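Fitting room for one

I moved my little photo business into a rented room on Studergate last November, and I have been meaning to write about it ever since, mostly so that I can stop explaining it one client at a time. It used to be the stockroom of a shoe store called Kjærgaard. The sign is still up over the door, so twice a week a stranger walks into somebody's headshot session and asks for wide fittings.

Headshots are most of what I do now. I shot weddings for years and my knees filed a complaint. Actors sit still, they turn up sober, and they rarely bring an uncle with his own camera. What they do bring is clothes. My record is a man who arrived for a half-hour slot with an entire rolling rack and a steamer, and who was then photographed in the shirt he'd worn on the bus.
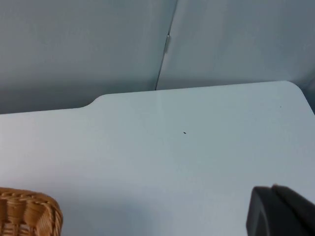 How many outfits should you bring to a headshot session? Two for a short sitting and four for a long one, all of them things you have worn before and can sit down in.

Leave the brand-new sweater at home. It will have fold lines across the chest, and I will spend my evening removing them at a rate of pay I prefer not to calculate. Solid colors are good. Thin stripes do a horrible shimmering thing on screen. If you own a shirt that people compliment you on, bring that one, even if you're sick of it.

The money part, because I get asked by email at two in the morning: a short sitting is $293 and the long one is $345. People look at those two numbers and want to know what the extra fifty-two dollars gets them. It gets them an hour in which they stop doing The Face. Everybody has The Face. It's the one you learned for school picture day, and it takes most adults 30 minutes to put it down. In a short sitting I get the good frames in the last stretch, while you're hunting for your coat. 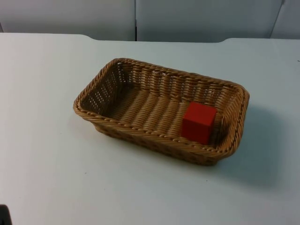 Then there's retouching, where I am apparently a difficult person. I take out the pimple, since it was leaving anyway. I leave the scar, the mole and the lines around your eyes. A casting office wants the person in the picture to walk through the door, and they get cranky when her older sister comes instead. I had one agency, Prodari, send back a whole set asking for "a bit more polish." I sent them the same files again with new names on them. They were thrilled.

Prints are a smaller business than they used to be, but some theaters still want an 8x10 with the resume stapled to the back. I use a lab called Fitov, which is slow and grumpy and gets skin tones right. Allow two weeks. If your audition is tomorrow, the drugstore will do you one in an hour and you'll be slightly orange.

Parking is behind the building, next to the bakery. Ignore the sign about customers only, or buy a bun. The cardamom ones are gone by ten.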